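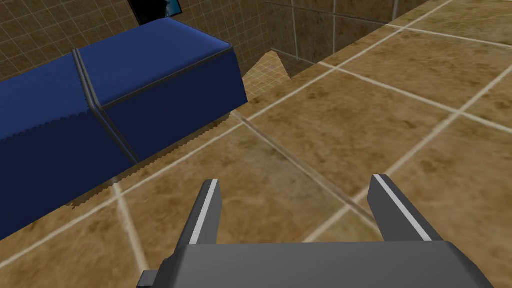 **Status:** Closed
**Queue:** Stock and pricing
**Site:** Nolamstead counter and warehouse
**Customer:** Ververidis (heating and duct supply)
**Software:** Plelico stock, Plunum import tool
**Assigned to:** Loukia Deligiannis
**Severity:** 2, raised from 3

## Problem as reported

The May supplier price list was loaded through Plunum before opening. The import finished with a green status and no warnings. At the counter, a run of items in the duct fittings section still showed the old price. One item in the same section shows the new price but has a description several screens long, and its label prints as a solid block of text.

Site asks whether the list can be loaded again over the top.

Reply sent: do not reload yet. Leave the batch as it is and send the original supplier file, untouched. Do not open it in a spreadsheet program first.

## Log

**8:50** Ticket picked up. Import summary from Plunum:

```
source lines read 800
header lines 0
parse errors 0
status COMPLETE
```

The summary counts lines in the source file. It has no figure for records written. I had to get that from the Plelico batch table, where the total is lower by 40.

**9:05** File received from site by email. Line count matches the summary. Encoding is UTF-8 with no byte order mark, and line endings are consistent through the whole file. Delimiter is a comma. Most description fields are not quoted. Some are, where the description itself has a comma in it.

**9:20** Pulled the record with the long description. It starts out normally, then continues with the item codes, descriptions and prices of the items that come after it in the file. The swallowed text starts on line 533.

```
DF-COL-09,"9" collar, galvanized",EA,14.20
```

The supplier has used a double quote as the inch mark inside a field that is already quoted. Under the usual CSV rules the inner quote should be doubled:

```
DF-COL-09,"9"" collar, galvanized",EA,14.20
```

The earlier price lists from the same supplier spell it out ("9 in collar"). I checked April and March. Neither has an inch mark anywhere.

**9:35** Tried to work out why the parser gives no error. Plunum is running in relaxed quote mode at this site. In that mode a closing quote followed by something other than a comma is kept as plain text and the field carries on. The quote after "galvanized" should then have closed the field, and on a test bench with the current build it does. The site build treats it differently: after the first stray quote it flips its idea of open and closed, so the quote after "galvanized" opens a new quoted stretch. Everything from there is read as one field until the next double quote in the file.

The next double quote is in the flexible duct items. Every line between the two is inside the one description.

**9:50** The price on the long record needed explaining, as the price column comes after the description. Plunum fills it from the tail of the line where the field finally closes. So DF-COL-09 has been given the price of a length of flexible duct. It is wrong, although site had reported it as the one item that updated properly. Called the counter and asked them to put a hold on it. They confirmed the hold at 9:55.

Severity changed to 2, wrong price live at point of sale.

**10:10** Asked whether any DF-COL-09 had been sold since opening. Site checked the till journal. One sale, to a trade account, not yet invoiced. They will correct the line before the invoice goes out.

**10:30** Considered rolling back the full batch. Decided against it. The other records are good, the counter is using them, and a rollback in Plelico locks the stock file while it runs. A partial load of the affected lines is enough.

Made a corrected copy of the supplier file. The only change is the doubled quote on line 533. Compared the two copies:

```
diff supplier_orig.csv supplier_fixed.csv
533c533
< DF-COL-09,"9" collar, galvanized",EA,14.20
---
> DF-COL-09,"9"" collar, galvanized",EA,14.20
```

**10:45** Dry run of the corrected copy on the test bench, using the site build of Plunum. Records written match lines read. Longest description is within the label limit.

**11:00** First attempt at the partial load failed:

```
E: item DF-COL-09 locked by user hold
E: batch abandoned, 0 written
```

That was the hold we asked for. Plunum does not skip held items; it gives up on the whole batch. Site released the hold and I started the load again straight after.

**11:05** Partial load complete. DF-COL-09 shows 14.20 and the short description. Site printed a label for it and read it back over the phone: correct, inch mark included.

**11:20** Spot check by site on the fittings and flexible duct sections against the supplier's printed list. No differences found. The shelf labels printed from the bad batch were only for DF-COL-09 and have been thrown away.

**11:40** Searched the rest of the file for the same pattern:

```
grep -nE '[0-9]" ' supplier_orig.csv
```

Line 533 is the only hit.

## Cause

Unescaped double quote in a quoted field in the supplier's file, combined with a quote handling fault in the older Plunum build installed at Nolamstead. The current build reads the same file without losing records, although it still gives no warning about the stray quote.

## Changes made

- Corrected records loaded for the affected lines.
- Relaxed quote mode turned off at this site. A stray quote will now stop the import and report the line number.
- Batch record count added to the import report that goes to the office printer, next to the line count.

Not changed: the Plunum build. The update needs the stock file closed, and site would like it done after the month-end count. Separate ticket opened for it and linked to this one.

## Notes for site

With relaxed mode off, the import will refuse files that it accepted before. If it stops, look at the line number in the message and send us that line along with the one before it. Please don't fix the file by opening and saving it in a spreadsheet. Item codes with leading zeros lose them, and the plumbing section has plenty.

If the two counts on the report differ, hold off printing labels and call the desk.

Supplier contacted by Ververidis purchasing. They have a new person preparing the list and will go back to writing "in" for inches. They would not commit to doubling the quotes.

**14:15** Site agrees to close. DF-COL-09 invoice line corrected, customer reference on file.

**14:20** Closed, L. Deligiannis.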